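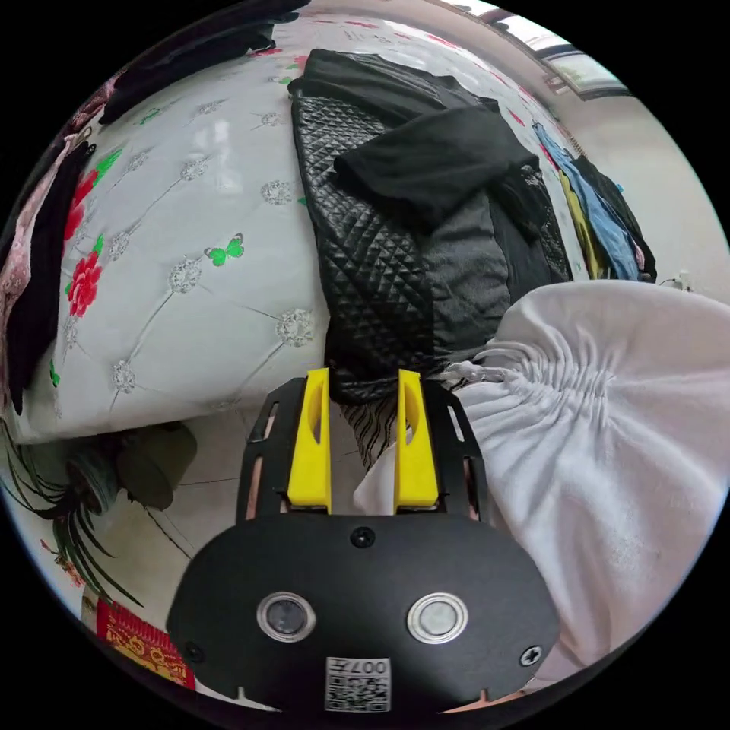 Man-lok Mok has packed for other people for 6 years, and he would like me to believe that a cloth bag with a string in the top can change a suitcase. I went to see him in July with my doubts in good order.

His firm, Skerkmont, sends someone to your home, lays your clothes out on the bed and puts them into white drawstring bags, one bag for each kind of thing. The visit takes a morning. I asked why anyone would pay for that when a carrier bag costs next to nothing.

"Carrier bags split and they rustle," he said. "Cloth gives. You can push it into a corner."

So can a jumper, I said. He let that go.

He is firm about the bed. Everything goes on top of the bedspread, never on the floor, and he won't take the bedspread off first, even a quilted one with flowers printed on it and sparkly bits where the seams meet. "People want to clear it all away," he said. "Leave it. You need a surface you can see things against." I pointed out that black and white stripes would show up on most things. "Then start with the stripes," he said.

The folding is less strict than I expected. Shirts are folded, soft things are rolled, and anything slippery goes in last – he says it slides out otherwise. The cord gets pulled until the top gathers up tight, then twisted a couple of times. No knot. I have tried this at home and mine came undone.

Does it save space? He once packed 113 pieces for a family moving to Wudau, and says it all went into 5 cases. How many would it have taken without the bags? "I didn't try it without," he said, which seemed to me a rather large hole in the argument.

He was more convincing on unpacking. A bag goes straight from case to drawer, and you can find your socks at 6 in the morning without turning out everything else. I'll grant him that one. Whether it needs a man from Skerkmont is another matter, and when I said so he offered to show me how he does towels.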